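Looking after your fishing gear at the kitchen table

I get more questions about cleaning reels than about catching fish, which probably says something about how I fish. So I've put all my winter care tips on one page and I'll add to it as I remember things. Most of it is aimed at people like me, with a fixed spool reel or two, a pair of waders and no shed.

I do the big clean in October, when the evenings draw in and I've stopped pretending I'll get out after work. If you fish in the sea you'll want to do it a lot more often than that!

Reels first. Slacken the drag right off before you do anything else, then rinse the outside under a gentle cold tap. Don't blast it and don't dunk it. I used to hold mine under the shower head on full and all I did was push grit past the seals (Ehab Hajji had to take the side plate off for me and he was very polite about the state of it). Shake off the drips, wipe it down with an old tea towel and leave it somewhere airy overnight with the handle folded out.

Next day, one small drop of reel oil on the line roller, one on the handle knob and one where the bail arm pivots. Grease goes on the gears, oil goes on the things that spin. If you can see oil running down the outside you've put too much on, so wipe it off. My old Brudby gets grease inside every second winter and has never complained. The Tridau is fussier and starts to sound like a coffee grinder if I leave it.

Leave the drag slack until you next go out. Squashed washers are the main reason a drag goes jerky, and a new set can be a nuisance to find for an older reel.

Line. I buy mono on a 500 metre spool and fill up both reels from it, with a bit of cheap backing underneath so it goes further. Stand the spool in a bowl of lukewarm water for ten minutes before you wind it on and it'll behave much better. Run the line through a damp cloth pinched between finger and thumb as you go, and stop 2 mm short of the lip. Any fuller than that and you'll be picking loops off it on your first cast. Braid wants winding on tighter than you think, and please wear a glove.

Old line goes in the recycling bin at the tackle shop if yours has one. If not, cut it up into short bits before it goes in the rubbish.
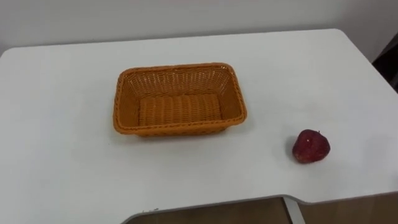 Basket and apple on the white table.

Rods need hardly anything. Warm water with a squirt of washing-up liquid, a soft cloth for the blank and an old toothbrush for the feet of the rings. To check for a cracked ring, pull a scrap of old tights through each one. If it snags, look closer, because that ring will be shaving your line every time you cast. Cork handles come up lovely with one of those white melamine sponges, used damp and with a light hand - press hard and you'll take the cork off with the dirt. I did.

If the joints have gone sloppy, rub a plain candle stub round the male end and give it a twist. If they're stuck, put the thicker side in a towel, hold ice on the thinner one for a minute and get someone to pull straight with you. No twisting, and no pliers, ever.

Waders. Turn them inside out, hang them by the feet and give them two full days. Then turn them back and do the same again. For pinholes, wait until it's dark, put a torch down inside the leg and look for the bright specks. Ring each one with a biro and dab on a blob of wader glue. I found 9 in one knee, all from the same bramble bush.

Hooks and lures. Anything damp that goes back in the box will rust and take its neighbours with it. I empty the lot out onto newspaper, chuck what's gone and keep those little silica packets from shoe boxes in each tray. A sharp hook should dig in when you drag the point lightly across your thumbnail. If it skates, three or four strokes with a fine file will sort it, always towards the point.

I did a proper count last winter and I own 82 lures. I use the same five.

Bags and nets. Landing nets go in the bath with cool water and a little plain soap, then out on the line. My Tatico shoulder bag has a liner that unclips, so that gets the same treatment, and the outside just gets brushed once the mud has dried. Leave zips open while it airs and run a bit of candle along the teeth.

Lahcen Alaoui wrote in to ask about wax for the Tsao jackets with the cotton shell. Warm the tin in a bowl of hot water, do the seams first and the shoulders last, and go over it with a hairdryer until the shine goes. Hang it well away from anything you care about for a week - mine marked the hall wallpaper and it's still there.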